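Was vom Tee übrig bleibt

Wer Tee länger aufheben will, muss ihn vor Licht, Luft und fremden Gerüchen schützen. Das klingt einfach, doch in den meisten Küchen steht er über dem Herd, gleich neben den Gewürzen. Ein grüner Tee, der drei Monate neben Kreuzkümmel lag, schmeckt danach.

Im Teekontor Arnden lagern 37 Sorten, die meisten in Blechdosen mit doppeltem Deckel. Verkauft wird in kleinen Mengen. Wer 1000 Gramm auf einmal verlangt, wird gefragt, wie viele Leute im Haushalt trinken. Hübsche Kästen mit Sichtfenster gibt es auch, aber sie sind für Beutel gedacht, die einzeln verpackt sind.

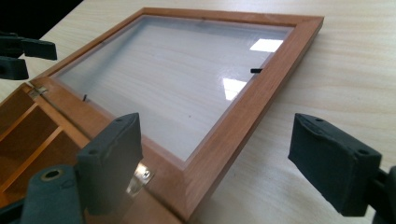
Loser Tee verträgt Helligkeit schlecht. Grüne und weiße Sorten verlieren zuerst ihren Duft, danach wird der Aufguss flach. Schwarzer Tee hält länger durch, und gepresster Pu-Erh braucht sogar etwas Luft. Für ihn reicht ein Karton in einem trockenen Schrank – möglichst weit weg von Kaffee und Putzmitteln.

Der Kühlschrank ist umstritten. Japanische Sencha werden vor dem Verkauf oft kühl gelagert, allerdings luftdicht verschlossen. Zu Hause wird die Packung täglich geöffnet, und an den kalten Blättern schlägt sich Feuchtigkeit nieder. Besser ist es, nur ungeöffnete Vorräte zu kühlen und sie vor dem Anbrechen 12 Stunden bei Zimmertemperatur stehen zu lassen.
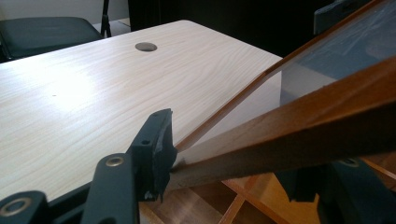 Text: Amnuay Wattanapong
Erschienen am 04.01.2023 | Essen & Trinken

Im Januar kommen viele Kunden mit Geschenkpackungen vom Vorjahr und wollen wissen, ob man den Inhalt noch trinken kann. Meistens kann man. Das Mindesthaltbarkeitsdatum sagt wenig über den Geschmack, und verdorben ist trockener Tee selten. Muffiger Geruch ist ein Grund zum Wegwerfen, ein blasser Aufguss nicht. Da hilft es, etwas mehr zu nehmen und zwei Minuten länger zu warten.

Aromatisierte Mischungen altern am schnellsten. Die Vanille im Hausblend »Vorari« ist nach neun Monaten kaum noch zu schmecken, der Tee darunter schon. Im Kontor wird er dann für Eistee empfohlen, mit Zitrone und einem Löffel Honig auf den Liter.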